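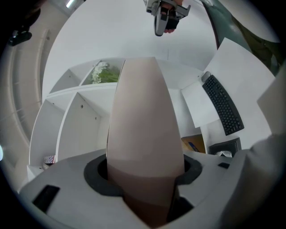 Ticket: Keyboard drops letters at the built-in desk
Product: Zanano wireless keyboard and mouse set
Opened by: Miyuki Arai
Opened: September 12, 2022
Status: Open, waiting on customer

Hi! I've got one of your keyboard and mouse sets and the keyboard has started eating letters. I'll type a whole sentence and get maybe half of it, then nothing for a bit, then one letter repeated 44 times (I did count that one, I was cross). The mouse is a little jumpy too but I can live with the mouse.

Setup, because I know you'll ask. It's a white built-in desk with shelves above it, made by a local shop called Kahsay. The computer is a small one that lives in a closed cupboard down by my knees, and the little receiver is plugged into the back of it. The screen is the TV on the other side of the room, so I turn the chair around and type with the keyboard on my lap, or leave it on the desk if I'm just putting music on. It all worked fine from when I got it in August until last week.

Already tried:

New batteries in both. No change.
Off and on again, both of them, and the computer. Better for an hour, then back to eating letters.
The keyboard on my sister's laptop in the kitchen. Perfect! I typed out a whole recipe and didn't lose a letter, so I don't think it's the keyboard.

Update, same evening

Your reply said to clear anything electronic off the desk and the shelves around it, so I went through the lot. There's really not much. On the desk it's the keyboard, the mouse and a black box of tissues.

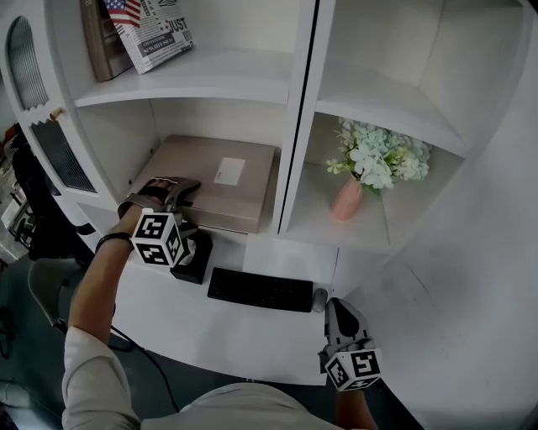 The flat cardboard box on the middle shelf still has its shipping label on and it's only a picture mat, so no magnets or wires in there. The hydrangeas on the right are artificial, but they don't light up or anything, they just sit in their pink vase. The box with the flag on it is just a printed box, nothing electronic about it as far as I'm concerned. I did find an old Lostuvis speaker base in the drawer, still plugged in at the back – I'd forgotten all about it! Unplugged it and typed for ten minutes. Maybe slightly better? I wouldn't swear to it.

Update, next day

Okay, I have something. It's much worse at night. I did the typing test from your help page (the one with 2,000 characters) with the lights off and got a score of 97, then switched the ceiling lights on and couldn't even finish the test.

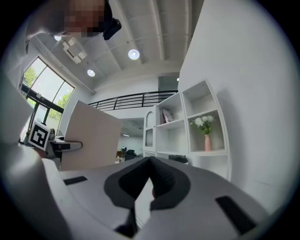

They're the round recessed kind, and they run off a Flustatell dimmer that the electrician put in last week, right when all this began. I feel a bit silly for not putting those together sooner. The dimmer has a wireless remote, and its box is on the same wall as my cupboard, so it can't be far from the receiver.

I've done 3 more tests with the receiver on a USB extension cable, brought out of the cupboard and taped under the lip of the desk. Lights on full, two were fine and one dropped a handful of letters. With the lights turned down low it's still bad.

So, questions for you:

Can I change the channel on the receiver, or does it pick its own? The leaflet only covers pairing.
Is there a longer extension you'd recommend? Mine is short and the tape keeps letting go.
Would a newer receiver work with this keyboard? I like the keyboard and I'd like to keep it.

I'm leaving the speaker base unplugged for now and I've asked the electrician whether the remote part of the dimmer can be switched off. I'll add his answer to this ticket when he calls back.

Thanks, Miyuki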